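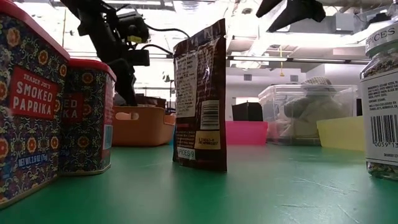
The Second Tin of Paprika

Every kitchen has a spice it buys twice. In my mother's house it was ground cloves, which she used once a year and replaced every time she couldn't find the jar. In mine it is smoked paprika, and I come by my duplicates a little more respectably, because I do get through the stuff – on eggs, on roast potatoes, in the pot of white beans that sees us from April until the tomatoes come in. Still, two tall tins from Trader Joe's, both with red lids and the same navy pattern of red, orange and yellow flowers, is the sort of thing that makes a person wonder what else is hiding at the back of the shelf.

So I have been asking people how they keep their spices, and it has been a lovelier few weeks than I expected. People who would never let you look in their closets will happily pull out the whole spice drawer and tell you where they were living when they bought the nutmeg.

Geetha Rao grew up with a round steel box of small cups, filled by her grandmother from larger packets kept high up and out of reach. She has the same kind of box now, beside a gas stove in a house with far more cupboards than she needs, and she refills it on Sunday-dinner sort of days, when there is music on and time to be slow. "The cups are small so that you finish them," she told me. "You fill them again and you smell everything. If it smells like nothing, you throw it out." I have been smelling my spices ever since, with mixed results and a good deal of sneezing!

Abdelkrim Hajji is a tin man, and I mean that with affection. He cooked for years in a restaurant called Ploltero, where the paprika sat in a deep steel drawer away from the burners, and he is firm that ground peppers want the dark. He doesn't decant anything. A decent tin keeps out the light, he says, and it already has its name on it, so why would you pour it into a glass jar and then go looking for a pen?

I found that very persuasive, having poured a great many things into glass jars in my time. There was a whole winter when I bought little matching ones from a shop in Divencombe and wrote the labels in my best hand, and by spring I had cumin in two of them, coriander in another, and something reddish with no label at all that I was too proud to taste.

The trouble, in our house, is pouches. A brown resealable pouch standing with its back to you could be almost anything, and if you have three or four of them lined up you end up turning each one around like a stranger's coat at a party. They slump, too, once they are half empty, and slide down behind the tall things. Veronika Mayrhofer, who teaches an evening cooking class and has seen inside more kitchens than I have, keeps hers upright in a shallow loaf pan, fronts facing out, with the date she opened each one written along the top. The loaf pan was an accident (she had two and only ever bakes in the other) and it fits her shelf as if it had been measured.

I tried it her way. I took everything out and put it on the table, the tins to one side and the pouches in the middle, and went through it all with a cup of tea going cold at my elbow. The dates were the part I dreaded. I had bay leaves that had moved house with us, and a jar of allspice I believe was a wedding present.

As for the paprika, one tin now lives by the stove, though not too near it, and the other is in the pantry with a strip of tape across the lid that says "next." Abdelkrim approves of the tape. Geetha wants to know when I last smelled the first one, and on Saturday-morning eggs alone I can tell her it is still doing fine.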